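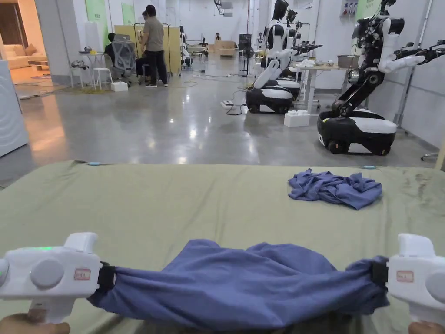
Fig. 1. Cloth held at both ends, with the folds gathering in between.

Reading a Piece of Cloth: Grain, Bias, Drape and Creases
Notes for Session 3, Introduction to Household Textiles
Mostumbridge Evening Courses
Gudrun Vogler
Notes revised 7/5/26

Welcome back, everyone, and thank you for the very lively talk about fibers last time, which ran so long that I never got to the end of my own outline. The leftover part (wool felting, mostly) is tucked into these notes near the end, so you haven't missed it. If you were away, borrow the fiber notes from a neighbor before you read on, or just start here and ask me when something doesn't make sense. Most of this session stands on its own feet.

What we mean by a weave

A woven cloth has two sets of threads. The warp threads are the ones stretched on the loom before any weaving starts, and the weft threads are carried over and under them, back and forth. I learned it as a child from my grandmother as "the ones that wait and the ones that walk," and I still think of it that way, although it won't get you very far with a mill salesman.

Because the warp has to stand up to all that tension and rubbing on the loom, warp yarns are usually the stronger and more tightly twisted of the two. You can often feel this. Take a scrap of plain cotton, hold it with your hands a little way apart along one direction and give it a small tug, then turn it a quarter and tug again. One way will feel firm, almost like paper. The other way will have a bit of give. The firm way is very likely the warp, also called the lengthwise grain. The way with the give is the crosswise grain.

The selvage is the finished edge where the weft turns around and goes back, and it always runs in the same direction as the warp. If your scrap still has a selvage on it, all the guessing is over. Please don't trim it off before you've marked the grain with a pencil arrow! I say this every year and every year I find somebody at the cutting table turning a perfectly square piece around and around like a lost tourist with a map.

The three basic weaves you need for this course are these:

Plain weave. Over one, under one, all the way across. Muslin, broadcloth, voile, most bed sheets. Strong for its weight and a bit quick to wrinkle.

Twill. The crossings step sideways by one thread on each row, so you get a diagonal line. Denim, chino, gabardine. Twill hides dirt kindly and bends more easily than a plain weave made from the same yarn, which surprises people who only know it from stiff work pants.

Satin. Long floats on the surface with the crossings spread far apart. It is smooth and shiny, and it snags if you so much as look at it while wearing a ring. Remember that satin is the name of a weave, so you can have satin in silk, polyester or cotton (the cotton kind is often sold as sateen).

The bias, and why it behaves like that

Now take your scrap by two opposite corners and pull. Quite a different animal, isn't it? Along the grain you are pulling on the threads themselves, and threads don't like to get longer. Corner to corner, you are pulling across the little squares between the threads, and those squares are happy to lean over into diamonds. The cloth gets longer and narrower and then, when you let go, most of it comes back. The true bias lies exactly halfway between the warp and the weft. Anything else that isn't straight grain is simply called bias, or off-grain if it wasn't meant to be.

This is a blessing for neckties, binding tape and skirts that are supposed to cling and swing. It is a trial for anyone hemming a circle skirt, where part of the edge sits on the straight grain and part on the bias, and the bias parts drop. Let the skirt hang overnight before you mark the hem. My son Timo once hemmed a costume for the school play without the hanging, and the wolf came on stage in something that looked like a melting candle. The audience loved it, so perhaps I shouldn't complain.

It also matters for household things, which is what most of you signed up for. A dish towel cut off-grain will go out of shape in the wash, and no amount of folding will make its corners meet. If you've owned a fitted sheet that twisted around on the mattress, check the grain on it sometime.

Drape

Drape is the word for how a cloth hangs under its own weight. There are proper laboratory methods for this: a round sample is laid over a smaller round disk, a light throws its shadow onto paper, and the shadow is compared with the flat sample. A stiff cloth makes a big shadow. A limp one falls straight down and makes a small shadow with a wavy edge. We can do a homely version with a jar, a dinner plate to cut around, and the overhead lamp.

What makes a cloth drape well? Fine yarns help, and so does a looser weave, since the threads have somewhere to go. Weight helps too, up to a point, which is why a heavy wool crepe can hang more softly than a thin, crisp organdy. Finishes make a big difference. A new cotton often has starch or sizing in it and will be a good deal softer after washing, so do your drape test on a washed piece if you can.

Creases and how they settle in

A crease is a bend that stayed. When a fiber is bent, the outside of the bend is stretched and the inside is squeezed. Wool is springy and recovers well, and a wool jacket hung in a steamy bathroom will often sort itself out. Cotton and linen are made of cellulose, and water lets the tiny bonds inside the fiber loosen and form again in a new place. If they form again while the cloth is bent, you have a crease. That is the whole reason a shirt left damp in a heap looks the way it does, and also the reason ironing works: moisture and heat to loosen, pressure to flatten, and then cooling and drying to fix it. People forget the cooling. Leave the piece flat for a moment before you pick it up.

Polyester works by heat more than by water. It softens when hot and sets as it cools, so a hot dryer stuffed full is where its wrinkles come from. Take it out promptly, give it a good shake, and you may never need the iron.

On ironing and pressing, which are two separate things: ironing is sliding, pressing is lifting and setting down. Slide along the grain. If you slide on the bias you will stretch the cloth into a shape it never had. Press seams, collars and anything woolen.

The leftover part: shrinking and felting

Most shrinkage in cotton is relaxation. The cloth was pulled tight in the mill and the wash lets it go back, usually more in the warp than in the weft. Felting is another matter. Wool fibers are covered in tiny scales, and with warmth, wetness and rubbing the fibers creep past each other and lock. Relaxed cotton can be coaxed a little with steam. Felted wool stays felted, and makes very nice potholders.

Prewash your fabric the way you plan to wash the finished thing. Zigzag the raw edges first or you'll be picking string out of the drain.

For next time

Bring 12 scraps from home, as different from one another as you can manage, each big enough to hold in both hands. Old pillowcases, a worn-out shirt, lining from a dead coat, all welcome. Pin a slip of paper to each with these things on it:

Fiber, if you know it
Weave
Warp direction, marked with an arrow
Selvage, yes or no
How it feels on the straight and on the bias
What happens when you squeeze it in your fist and let go

Tamara Sydorenko has kindly offered her magnifying glasses again, so don't worry if the weave is too fine to see. Joscha Schwerdtfeger asked whether knits count. They don't have a warp and weft at all, only loops, and we'll get to them after the weaving is done, but bring one along if you're curious and we'll pull it about together.

Pins are in the blue tin by the door. Please put them back with the heads up.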